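Everyone keeps telling me an old office tower is "basically free money" if you strip it for parts. I have my doubts. Thread.

Fillotlow lists a used desktop power supply at 9 dollars. Nine. Before shipping. And that's the asking price, I couldn't find one that sold.

The Balteo guide says teardown is "a relaxing half hour." Whoever wrote that has never followed a SATA cable under a bundle of other cables to find out which drive bay it belongs to.

Then there's the claim that these big-brand boards drop into any case. Do they? Check the mounting holes and the front panel connector before you buy a nice new case for one. I'd want to see it done first.

"Cable management used to be better." Did it? Zip ties wherever there was room, and wires crossing the board because that was the short way over.

Also not buying the gold talk. Prurnitz had a post up claiming 67 dollars of metal in a single tower. Show me the receipt from the refiner. I'll wait.

My own rule for now: drives out first, memory next, power supply last, and no cutting zip ties until you know what they're holding.

Green board, power supply, a whole lot of wire. Find me the free money.
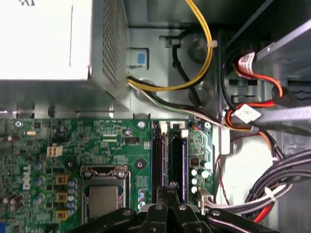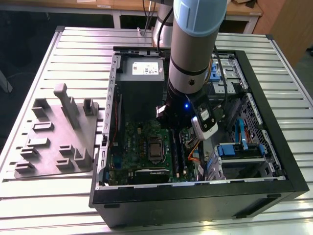
Tolentino replied that the money was never in the board or the supply, it's in selling the complete case with the drive trays still in it, and that people on the forum pay 2 or 3 times more when nothing is missing. Maybe. I asked for a link to one sale. Still nothing as of October.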